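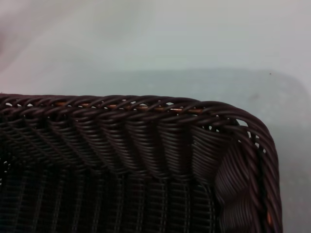
Mathias Lehner objected in the last session that a rim is only trim and could be left off without loss. For woven rectangular baskets the notes take the other position.

July 6, 2021
By the Brimonness course office

Unit 4: Borders and walls

4.1 Rim. Strands are twisted over a core running lengthwise. The wraps slant diagonally and should stay evenly spaced on the straights. At a rounded corner the strands travel farther on the outside, so the loops open and small gaps appear. Core may show between wraps -- record its color.

4.2 Wall. Horizontal wefts pass around vertical stakes and are packed tightly, giving repeated ribs. Rows of small gaps are easiest to find with a white cloth behind the work.
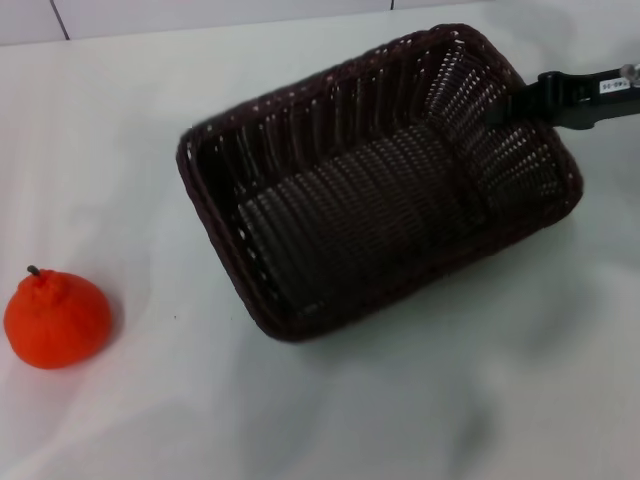
4.3 Exercise

Draw one corner at full size. Mark core, wraps, stakes and wefts. Allow 15 minutes. Synthetic strand is accepted -- state it on the sheet.

Related items
Unit 3: Stakes and bases
Unit 5: Handles
Strand samples, Tutau

This site uses cookies. Accept or change settings.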